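The Tarkville Laundromat War

Mikkel Bach had run the only laundromat in Tarkville for 30 years, and he had opinions about people who left their wash in the dryer. He gave them until nine at night. Then he folded it himself, badly, and charged them for the service.

Nermin Bozkurt owed him for 54 shirts.

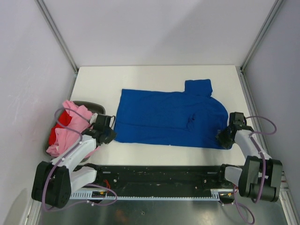
"I never asked you to fold them," she said.

"You never asked me to stop."

She looked at the pile. The collars pointed several ways at once. "My nephew in Vetcombe folds better than this, and he's four."

"Then he can have the job," said Mikkel, who had been trying to retire since January.

She paid him in quarters — all of it, one at a time — and he had to stand there and be polite. The next evening she left her towels in until ten.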